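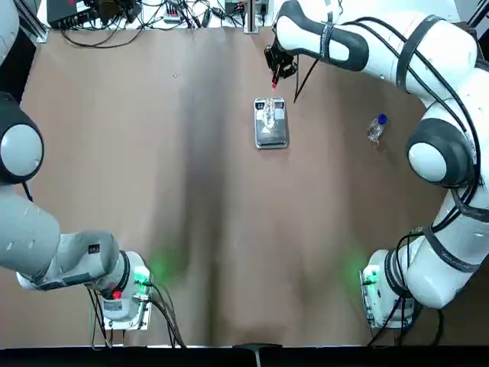
The brown top is on!

If you've been past the workroom at Zomcombe since the July meeting you'll have seen it already, and if you haven't, please find an excuse. We have been talking about a proper surface for the big work table for so long that I'd begun to think of it as one of those things that lives permanently on the agenda, somewhere between "bike rack" and "any other business". And now it's on the table, smooth from one side to the other, in the nicest warm tan-brown.

I know some of you voted for white. I did too, the first time round! What changed my mind was an afternoon with the samples from Nallent, when Nanami Sakamoto laid them side by side on the floor near the windows and we all walked around them with our cups of tea. The white one glared so much by mid-afternoon that Pirmin went and got his hat. The dark green was lovely but showed every speck of dust, and the grey made the whole room feel like a waiting room. The brown one was easy on the eyes, you could find a dropped black screw on it and you could find a dropped silver one, and pencil marks showed up without shouting. That was pretty much that.

The old surface had its fans and I don't want to be rude about it. It had the burn from the glue pot, the compass hole that everyone's paper tore on, and a date, 1692, that somebody scratched in near one corner with great care and has never owned up to. (Our building is nowhere near that old. Neither is the table. If it was you, I'd still love to know.) Brigitta Hollenstein has saved that corner and wants to hang it beside the kettle, and I think she should.

We had put aside $500 for the job and we came in under it, mostly thanks to Ambros Kaufmann, who talked Gisler into selling us an end of roll and then drove out to pick it up himself. What's left over will go towards a second task lamp, unless somebody comes up with a better idea before the next meeting. Write your better idea on the sheet by the door.

For anyone thinking of doing a bench at home, a few things we learned. Let the covering lie flat in the room overnight before you cut it, longer if it's been in a cold car. Cut it oversize and trim it back once it's down. We used a fresh blade for each long edge, which felt extravagant and was worth every cent. Spread the glue thinner than you think you need. Nabila Tuhumury went over the whole thing with a rolling pin wrapped in a tea towel, starting in the middle and working outwards, and she was so thorough about it that we had to remind her to stop for lunch. Then leave it alone. We managed until the next morning, just.

Looking after it is easy:

Wipe it down when you finish, with a damp cloth and a drop of dish soap. The cloths are in the Stosura tin under the sink.

Cut on a mat. There are 5 mats in the rack now, and the large one is big enough for a full sheet of poster board.

Hot things go on the cork boards. Yes, mugs as well.

Lift heavy gear into place and don't drag it. If something has a rough foot or a metal edge, ask for a hand.

No tape straight onto the surface, please, apart from the low-tack paper kind in the top drawer. Peel it off the same day.

If you do mark it, tell one of us. We won't be cross. Fresh marks come out far more easily than ones that have been sitting there for a fortnight, and Ambros has a little jar of paste he's been dying to try.

My favourite thing about it is how the light moves over it. Late in the day you get long soft shadows over the brown and the colour goes from something like milky tea to something closer to gingerbread, and I've caught more than one person standing there holding their coat and just looking. I didn't expect to get sentimental about a tabletop, but there you go. It makes the rest of the room look better too, although it has also made the shelves look a lot worse, and Pirmin Riedl is already measuring them. He says he can do the lot with 100 screws and two weekends. We'll see!

There's a decent offcut left, enough for a couple of small desktops or a very smart tray. If you'd like a piece, leave your name and the size you're after with Nabila. She'll be cutting it up after the August tidy-up, and whatever isn't spoken for by then goes in the scrap bin with the felt.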